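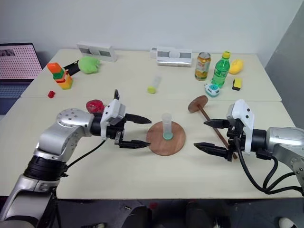 Two-arm station with the wooden stand lying on its side and a graduated cylinder upright on the round board.

Progress report to Prosotberg
Project Pelupessy, collection of two-arm examples
Aug 19, 2024
Prepared by Wulan Lumenta

1. Work in this period

In this period we recorded 877 examples, of which 700 are accepted for training. The others are kept in a separate folder and will be reviewed by Simão Figueiredo. Each example is driven by an operator from start to end, and a second person writes the label on the same day.

The main task is the wooden stand. The right arm must take it by the rod and put it upright on its base. The toys, the drink can and the bottle stay on the rear part of the table, so the model learns to work with other objects in view.

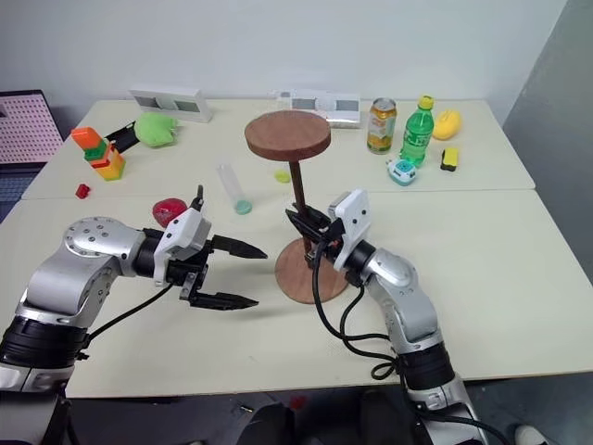

Right gripper closed on the pole of the stand; test tube on the table to the left of it.

We had one difficulty with the rod. It is thin, and operators did not agree at which height to hold it. Afiq Goh wrote a short rule for this (hold near the middle, fingers level), and the examples made after the rule are more similar to each other. I propose that the earlier ones are not deleted, but marked.

A second difficulty is the clear tubes. The labels for them take more time than we planned, and 12 examples had to be labeled again.

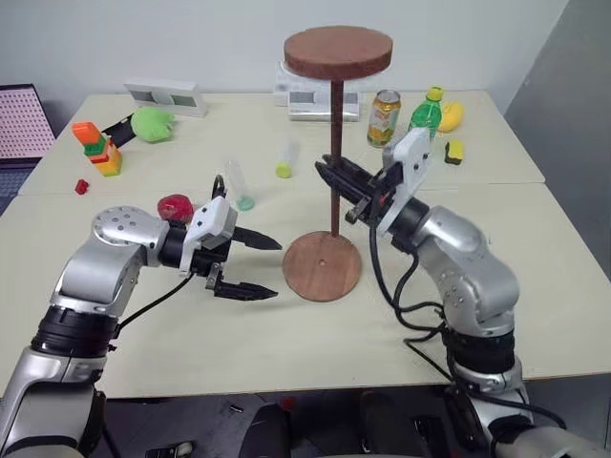
2. Plan until the end of September

We will record 200 more examples with the tubes, using both arms. Ilham Tambunan will train two new operators from the Fullport office. The budget is not changed. We ask Prosotberg to confirm the format of the final delivery before the new recordings begin.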